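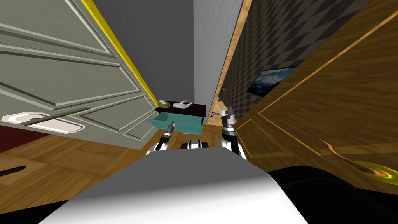
Clusillow Poker Chip Set, 500 Pieces

Product overview

The Clusillow is our full-size home poker set. It holds enough chips for a ten-seat cash game or a two-table tournament with one rebuy per player. The chips are a clay composite without a metal slug, so they stack flat and sound dull when they land. If you are used to the heavy casino-style chips sold in aluminum cases, these will feel lighter in the hand.

The set ships in a birch carrier with five lift-out racks. Each rack holds 100 chips in rows of 50 and can be set on the table by itself, so the person running the bank only needs to have one or two out at a time.

What is in the set

500 chips, 39 mm across, 10 grams each
5 acrylic racks
1 birch carrier with sliding lid
2 decks of Plaso cards, poker size, jumbo index
1 dealer button, 50 mm
4 cut cards
1 printed sheet of starting stacks and blind levels

Chip breakdown

White, value 1: 150 chips
Red, value 5: 150 chips
Green, value 25: 100 chips
Black, value 100: 50 chips
Purple, value 500: 50 chips

The values are printed on a paper inlay under a matte film. If your game uses smaller stakes, order the no-value version. It has the same colors and the same edge spots, with the Clusillow leaf in place of the number. Both versions cost the same.

We do not mix values and no-value chips in one set. You can order extra chips in rolls of 25 in any color, and we keep the molds and inks the same from batch to batch. Small shade differences in the red can still happen.

About the cards

Plaso cards are 100 percent plastic and can be wiped with a damp cloth. They are stiff for the first few games and then loosen up. Paper cards fit the carrier too, but only in a standard tuck box. The slot is cut for two decks side by side.

Replacement decks are sold singly or in a brick of 12. If you lose one card, write to us with the back color and the card you need. We keep broken decks for this and mail single cards for the cost of the stamp.

Choosing a table top

The set does not include a playing surface. Most buyers pair it with one of the two mats we carry.

Tănase roll-out mat: rubber backing, polyester face, 70 by 35 inches. Seats eight. Comes with a shoulder bag. Lay it face down overnight if the ends curl after shipping.

Ovis wool topper: pressed wool over foam, folds in 4 sections, 72 inches long. Seats eight, or ten if you sit close. Heavier and slower for sliding chips, but quieter, and cards are easy to pick up from it. Spot clean only.

The Ovis topper has visible fold lines. They fade with use and do not go away completely.

Care

New chips have a chalky film from the molding process. Wipe them with a dry cotton cloth before the first game. A little mineral oil brings up the color if you like a darker look - use one drop for several chips and let them sit on a towel for a day. Do not put them in a dishwasher, and keep them out of a hot car.

The racks scratch if they are stacked with grit between them. Warm water and dish soap are fine. Alcohol will cloud the acrylic.

Common questions

Can I get my own design on the chips?
Yes, on the no-value version, with a minimum of 100 chips. Send artwork as a vector file. Custom orders cannot be returned.

Is the carrier lockable?
No. The lid slides in a groove and has a brass pin at one end.

Does it work for other games?
The chips are fine for blackjack or any house game. For roulette you would want more colors, so that each player has one.

Will my old 40 mm chips fit the racks?
No, the rows are cut for 39 mm.

Price and shipping

The set is $163, valued or no-value. Orders placed before noon leave the warehouse the same business day. The carrier and chips go out in one box, and the mats ship separately. We ship to all 50 states.

Unused sets can be returned within 30 days. Please keep the foam corner blocks, as the carrier will not survive the trip back without them.

The purple 500 chip is low in rolls and will be restocked in September. Full sets are not affected.

Page updated March 19, 2024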